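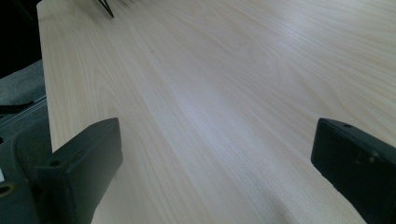

Pale wooden board, small dark spot near the middle

Small dark speck on light wood board, how do I get it off?

Posted by reltbridge_kitchen, 2018-11-30

I bought this board in July and it has a matte finish, no idea if that's oil or lacquer. There is one tiny dark spot on it. Dish soap did nothing. I don't want to sand the whole thing for one speck. Any ideas?

gultine7
Put a drop of water on a corner and wait a few minutes. If it soaks in, the wood is oiled and you can rub the spot with 219 or 220 grit, going with the grain, then wipe on a little oil. If it beads up, don't sand. Try a plastic scraper first, it may only be something stuck on top.

Głowacki
could be part of the wood. mine has one, I left it

fitlow291
Baking soda paste, leave it ten minutes, wipe off. Worked on my table. Don't use bleach.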